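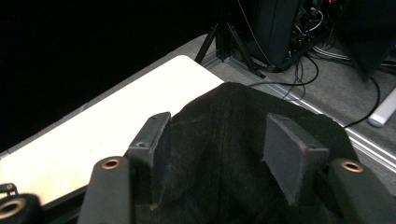
Broken tap in a steel plate, and my pride is in there with it

Posted 8/15/22 in Metalworking > Drilling and Tapping
2734 views

I'm building a base for a bench grinder out of half-inch hot rolled plate. Four holes, 3/8-16, nothing fancy. Three of them went fine. On the fourth, the tap made a noise like somebody stepping on a light bulb and I was left holding the wrench with the top half of the tap in it. The bottom half is in the plate, broken off just below the surface, where it seems very comfortable.

Details, before I get asked:

The tap is a Broson four-flute hand tap out of a boxed set I got for Christmas. The set says carbon steel. The hole goes all the way through, drilled 5/16 on a drill press. I was tapping by hand with a regular T-handle. I used oil. OK, I used oil on the first three and what was left of the oil on the fourth.

So far I've tried a punch and a small hammer (chipped a little off one flute, moved nothing), needle nose pliers (nothing sticking up to grab), and drilling it out with a cobalt bit. The bit skated around on top of the tap for a while and then wandered off into the plate, so the hole now has a small divot next to it that I am going to have to look at for the rest of my life.

The plate has already been cut, squared and painted on the bottom, so I'd like to save it. A guy at the parts counter told me to buy a tap extractor, the kind with four little fingers. Do those work? Is there something I'm missing? I don't own a welder. My neighbor does, but we're in a disagreement over a fence.

Edit: yes, I had the tap straight. Straight enough.

3 answers, sorted by votes

Answer 1 (102 votes, marked as accepted)

Good news first. A carbon steel tap is brittle, you have a through hole, and you can get at both sides. That's about the friendliest broken tap you can have. If it were high speed steel in a blind hole in a casting I'd be telling you about the joys of starting over.

Stop drilling. The tap is harder than you think and the plate is softer, so the bit will go into the plate every time. You've already run that experiment.

Turn the plate over and look at the tap from the back. If the tip is showing, you can try to drive it back out the way it came by turning it from below. Flood it with penetrating oil from both sides and leave it overnight. Wear real safety glasses for all of this, the kind with sides. Tap chips are little razor blades.

Next, blow the chips out of the flutes. What usually locks a broken tap in place is a wad of chips packed in behind the cutting edges. A dental pick gets the stubborn ones.

Now the extractor. They do work, sometimes, if you match the size and the number of flutes. You need a 3/8 four-flute. Slide the fingers all the way down the flutes, push the collar down tight against the plate, and rock it. A hair clockwise, a hair back. If you just lean on it counterclockwise the fingers will twist up like a pretzel and you'll have two things stuck in the hole. I have a Ruggiero set that's missing two fingers for exactly this reason.

If that fails, go at it with a hardened punch and break it up. Carbon steel taps will shatter. Support the plate close to the hole on something solid, hit it sharply, and pick the pieces out as they come loose. It's ugly and it takes a while. You will probably bruise the top thread or two, but in half-inch plate you've got threads to spare. Chase it afterward with a new tap.

About the size: 5/16 is the correct drill for 3/8-16, so the hole wasn't your problem. I'd blame the lack of oil and not backing up. Half a turn in, quarter turn back, until you feel the chip snap. For the next one, get a spiral point tap in high speed steel. It pushes the chips ahead and out the bottom, which suits a through hole very well. Buy one decent tap in the size you need and let the boxed set go back to being a nice box.

Comments on Answer 1

"Half a turn in, quarter back" goes for hand taps. Please don't do that with the spiral point, you just run it through. Otherwise agree with everything.

Asker: Tip is visible from the back, maybe 1/8 inch. Ordered an extractor. The extractor costs more than the whole tap set did.

They always do.

Answer 2 (37 votes)

Alum. The pickling kind, from the grocery store.

Mix as much as will dissolve in hot water, put the part in, keep it hot without boiling, and wait. It eats the steel tap and you rinse out the crumbs. I did this with a tap in an aluminum carburetor body and it came out beautiful. Took most of a weekend and the garage smelled odd. Use a glass or plastic container, or a pot you're done with.

Comments on Answer 2

This works great in aluminum or brass. OP's part is steel. The alum can't tell the tap from the plate and will happily eat both.

Answerer: Fair point. I'll leave it up for people with aluminum.

Asker: I already bought the alum. Guess I'm making pickles.

Answer 3 (4 votes)

Just get a carbide bit. I use a 1/4 solid carbide from Breslow at 3000 rpm and it goes through a tap no problem. I've also heard you can do it at 250. Either way go slow.

If that doesn't work drill a new hole next to it and don't tell anyone.

Comments on Answer 3

3000 and 250 are not "either way." Which was it?

Answerer: The drill press at work was 3000. It wasn't my drill press.

Carbide is a legit option if the plate is clamped hard to the table and the press has no slop in the quill. In a hand drill it will snap the moment you breathe on it, and then you have carbide stuck in a tap stuck in a plate.

Asker: Update for anyone searching later. Extractor moved it an eighth of a turn and then bent a finger. Soaked it again, straightened the finger, went after it from the back side with a small punch to break up the tip, and the rest unscrewed with the extractor after that. Chased the hole with a spiral point tap. Top thread is chewed up but the bolt goes in. Divot is under the washer. Marking Answer 1 as accepted.

Did you fix things with the neighbor?

Asker: No.

Related questions

What size drill for 1/2-13 in stainless?
Nonmont cutting oil vs. plain motor oil for tapping by hand
Bolt snapped off flush in exhaust flange
How do I keep a tap straight without a guide block?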